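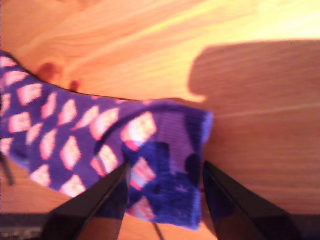

Folding socks flat on a table

Balled socks take up room and the cuffs stretch over time. Flat folding takes a little longer, but the pairs stay together and stand upright in a drawer. You need a clear stretch of table and decent light, as navy and black are easy to mix up in the evening.

1. Sort the clean socks by colour first. Put patterned ones to one side, where they are quick to match.

2. Lay one sock down with the toe at one end and the cuff at the other. Smooth it with your palm from the middle outwards.

3. Take hold near the heel and near the toe and pull gently until the fabric lies straight. Thick socks tend to ruck up in the middle, so do this before the second sock goes on top.

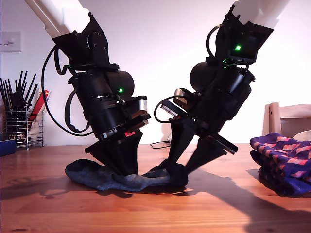

4. Put the matching sock on top, toe to toe, and line up the cuffs. If one has shrunk, line up the toes and let the cuffs differ.

5. Fold the toes in by a third, then bring the cuff end over to meet the fold. Tuck the toes into the top cuff if you want the pair to hold in a suitcase.

6. Stand the pairs on edge in a shallow box, fold upwards. Ankle socks only need folding once.

Dark cotton picks up fluff from towels, so wash the two separately and turn dark socks inside out. Pull off any bobbles before folding.

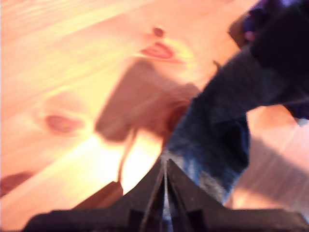

Chin-lung Kwok writes that step 5 doesn't suit his walking socks, which spring open again. He folds those in half and leaves the cuffs alone, with 2 pairs side by side in each row of the box.

Odd socks can go in a bag at the back of the drawer until the next wash.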